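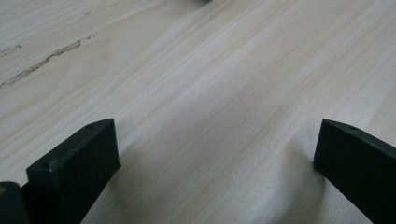 Pollico fingers open over bare wood. Review thread, Monday evening edition.

1/ I've had the Pollico hand-held gripper kit from Troston on my bench since the start of March. The listing says "teach any task in an afternoon". I have now spent rather more than an afternoon, so let's talk about it.

2/ What you're buying: a grip you hold in your fist, two chunky dark fingers on the end, a camera looking down at them, and a login for Skillari, where your recordings go to be turned into something a robot arm can copy. The arm is extra. The arm is a lot extra.

3/ The fingers first. Blocky, squared-off tips, very dark green that reads as black unless you're near a window. They look 3D printed to me. No complaints about that at all, I'd just like the price to look 3D printed as well.

4/ They have flat ends and no soft pads. Fine on a matchbox or a wooden peg. I tried a glass marble and a coated paperclip and spent most of the session chasing both across the board. Troston sells pads separately, in packs of 7. Who has 7 fingers?

5/ There are small holes in the fingers, which I take to be for screws or mounting things. The manual doesn't mention them. I asked support and Uchenna Isah wrote back within the hour, very polite, to say she'd find out. Still waiting, but I did like her.

6/ Now the numbers. The product page says the demo model learned from 1,031 recordings. Further down it says you need "as few as 40". Both may well be true. They can't both be about the same task, and the page doesn't say which task either of them is about.

7/ So I did 40. Picking up a wooden peg and putting it in a tray, same light, same board. Skillari threw out 6 for "tracking loss" and kept 34. It wouldn't show me which bit of any recording had upset it. You get a red dot and a shrug.

8/ My guess is plain surfaces. Pale wood with soft grain doesn't give a camera much to hold on to. Bello Obi, who has the same kit, put a patterned tea towel down and says his rejects dropped. That's one man and one tea towel, so make of it what you like.

9/ Trained on my 34 and borrowed time on Olanrewaju's arm to try it. It went to the right place and closed nicely on air, a little to the left of the peg. Did that over and over. I've seen worse, but I've not paid for worse.

10/ Things I'd keep: the weight is good, my wrist didn't ache, and opening and closing feels smooth. Setup was quick. Someone cared about the handle.

11/ Things I wouldn't: the subscription. Stop paying Skillari and you can't export your own recordings. It's in the terms, near the end. Read that bit before anything else.

12/ Ibrahim Abubakar asked how it compares with the Tijani one. Haven't had my hands on a Tijani. If anybody will lend me one for a week I'll run the same peg and the same tray.

13/ Would I buy it again? Not at this price with that export rule. I'm keeping it until the refund window shuts and trying the tea towel tomorrow.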